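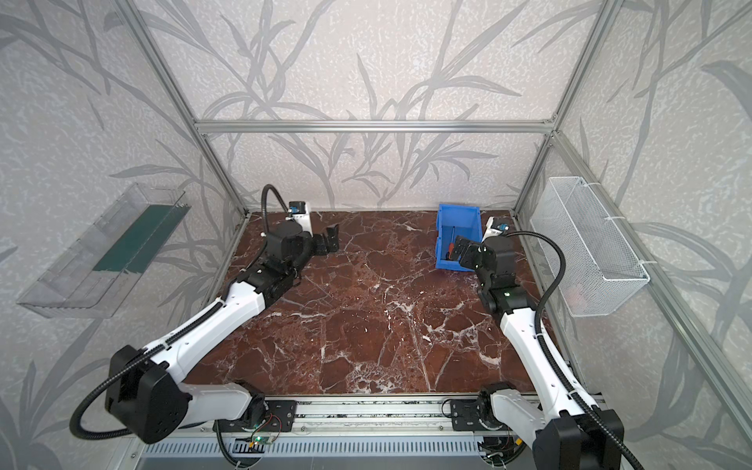
Re: [parish-finance] Restricted funds and the new spreadsheet

Hello all,

Thanks Elisa for this, and sorry it's taken me a while to reply, May has been a bit of a month here. I've left the main bit of her message in so people can see what I'm answering.

On 14 May, Elisa Vitale wrote:
> Does anyone else's church keep restricted gifts in the same bank
> account as general giving? Our new examiner has asked us to "show
> the restricted money separately" and half the council thinks that
> means opening more accounts. We have 5 funds at the moment (roof,
> organ, youth, hardship, and the old Nakine bequest). The bank
> wants a separate set of signatories for each and I can't face it.
> Also, what do you do with a fund when the thing it was for is
> finished and there is a bit left over?
>
> Elisa

We keep ours in one account and always have, Elisa, and our examiner has never minded. What he wants is for the books to show what belongs to what, so that on any given day you could say "there's this much in the bank, and this much of it is the roof". Do ask yours before you fill in a single bank form though, I bet a two-minute phone call would save you the lot.

How I do it (and I'm sure there are cleverer ways): one sheet for the bank, with a column down the side saying which fund each line belongs to. Then a second sheet that adds up each fund. The bottom line of the second has to match the bank. If it doesn't I go and make a cup of tea and then look for the gift aid, which is nearly always where I've gone wrong. It comes in as one lump and part of it belongs to the roof if the original gift did. I missed that for a whole year when I started and had to unpick it all, so please learn from me!

We did try Coron for a bit, the online accounts thing, as the church at Pendar swears by it. Lovely to look at and it does funds properly, but there were only two of us using it and we were paying 17 pounds a month for something the spreadsheet already did. If you have lots of groups handling money, hall bookings and so on, it may well be worth it. Pendar have a nursery and a café, so I can see why they like it.

Leftovers are the harder question. We had 400 pounds in the porch fund when the porch was done. Some people wanted to move it straight into general, and I said I didn't think we could, not without looking at what we'd told people when we asked for it. Luckily I'd kept the appeal leaflet and it said "for the porch and the upkeep of the building", so we put it towards gutters and minuted it. If it had only said "for the porch" we'd have had to go back to the people who gave, or get proper advice from the diocese. So my one big plea is to put a line in every appeal saying what happens to any extra. Ours now says something like "if we raise more than we need, the rest will go to general repairs". You can copy that if it's any use, but do run it past someone who knows more than me.

With the bequest I'd be more careful again. Do you have the wording of the will? Ours (the Rey legacy, for choir music) turned out to have the capital locked up so that we could only spend the interest, and it had been going out on photocopying for years. Quite an awkward meeting, that one. Worth digging out the solicitor's letter if it's in a filing cabinet somewhere.

I don't mind sending you a blank copy of the spreadsheet. It's not pretty and there's a hidden column I daren't delete, but it does add up. Tell me if you'd prefer it with the gift aid tab or without.

Does anyone know if the hardship fund should be listed with names taken out for the examiner, or whether he gets to see the lot? We give him initials only and he's never complained, but I've no idea if that's right.

Best wishes,
Jan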